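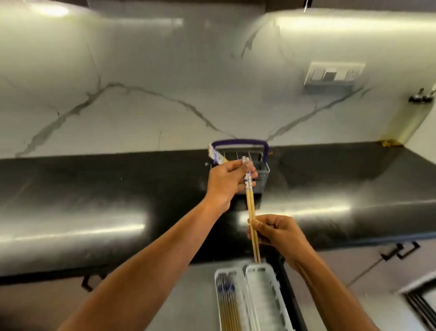
*Chopstick pair over the open case, head view.*

Update on the Brekeo segmentation work, 10/21/20.

We have 771 head-camera clips of people moving chopsticks by hand. The goal is to cut each clip into grasp, carry, align and release without labeling every video frame. Boyang Dong's baseline used wrist speed alone. It finds carry easily and misses align, where both hands slow down and the sticks rotate a little.

I added one feature: the angle between the line joining the two hands and the long axis of the held pair. On a held-out set of 37 clips, median boundary error for align went from 15 frames to six. Grasp did not change.
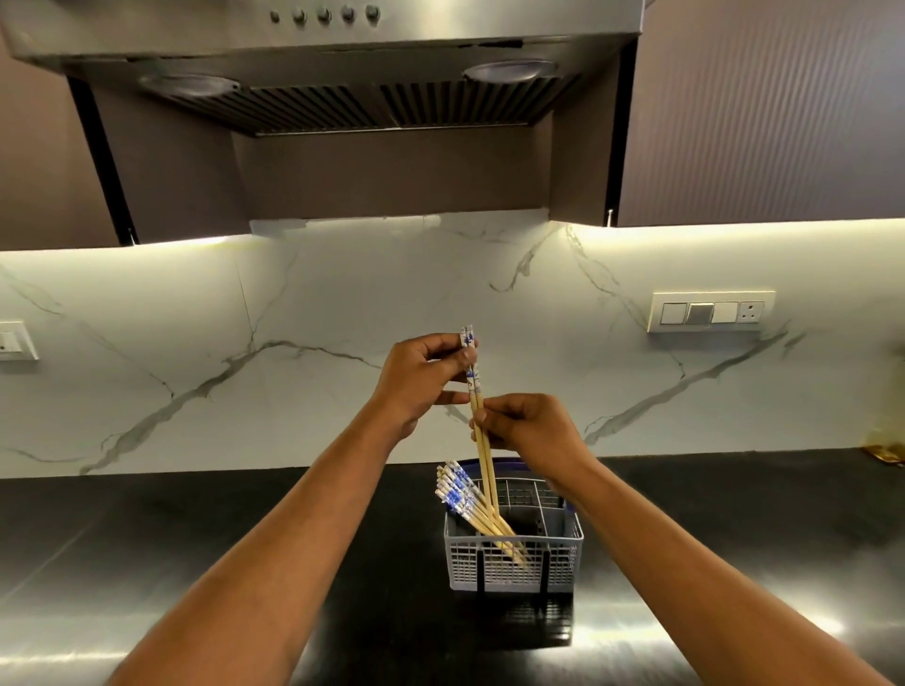
*Two-handed hold above the basket. Left hand high, right hand at mid-shaft.*

The remaining errors are mostly in axis estimation. With a bundle of matching sticks behind the held pair, the line fitter sometimes locks onto the wrong shaft. Bimla Nigam suggested masking everything more than a hand's width from the fingertips. I tried it on 300 frames and it removes most of the bad fits, but it also drops the tips, which we need for release.

Next: fit the axis from the hand outward, then rerun Dong's baseline with the same smoothing window.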